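From: Oduretti bench group
To: handheld-demos list
Date: September 17, 2021
Subject: Re: [handheld-demos] Pad wear and the cloth task

On the list, the Flernano group wrote:
> We trained on your cloth set and got 11 failed grasps in 50
> trials. Nearly all were slips on the left side. Did you check
> the finger pads during collection, and if so, how often?

We checked at the start of each day, which was too seldom. The set has 52 sessions. We have now gone back through the wrist views and given each session a pad grade: 0 for intact, 1 for a lifted edge, 2 for torn. The grade is set separately for left and right, from one still with the jaws open over bare table.

The two views below are the wrist camera, then the head camera during cloth handling over the 15-cell tray.
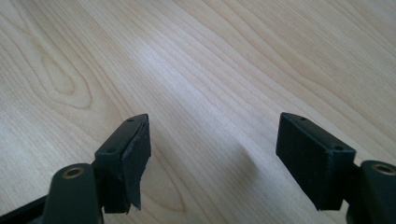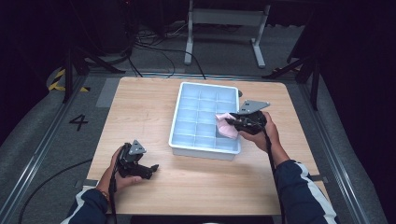

Does a torn pad make a session useless for training?

It depends on which hand does the holding. If the torn pad is on the hand that stays open, the session can be kept as it is. If it is on the hand that holds the cloth, we leave the session out of the grasp model but keep it for the arm paths, as these do not depend on grip.

The first wrist view is graded left 2, right 0. The left pad has a loose flap at its lower end and the right one has clean edges. The grader should look at the inner faces only. Shadows on the wood confused our first automatic grader, so grades are now set by hand.

We retrained with the grades as a filter and reran your 50 trials on the Toledo arm. Failed grasps fell to 2. The table, tray and cloth were unchanged, but the arm was not yours, so please treat the comparison with care until Brumholm has repeated it.

The grade file will go out with the December release. Column order is session, left, right.

Oduretti bench group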